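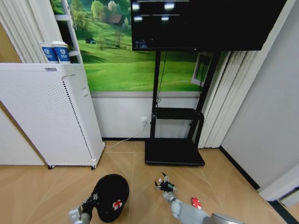
The Kaltent 264 is a floor-standing air purifier supplied by Feltow for meeting rooms, waiting areas and small offices. The cabinet is white, with a perforated front face and a strip of slots along its right edge. Casters at the lower front corners and a recessed handle near the top of the side allow staff to reposition the unit between meetings, and it may share a small room with a mobile display stand provided the power cord reaches a wall outlet.

**Specifications**

| Item | Value |
|---|---|
| Model | Kaltent 264 |
| Rated room area | 549 sq ft |
| Noise level, high setting | 61 dB |
| Clearance, front and sides | 20 in |
| Finish | White |

**Placement**

Units should stand on a level floor. Window blinds and curtains must be kept clear of the slots. The power cord should be run along the wall wherever the room layout permits. Cups and other drink containers should be removed from the top of the cabinet before the unit is moved or serviced.

**Filters and care**

Replacement filters are ordered through the Bronthorpe parts desk under the Lacroix filter line. The front face may be cleaned with a soft, dry cloth. Solvents and spray cleaners are not approved for use on the cabinet. The unit must be switched off and unplugged before the filter is changed.

Orders received by noon are processed the same working day. Filters are not included in the return policy once opened.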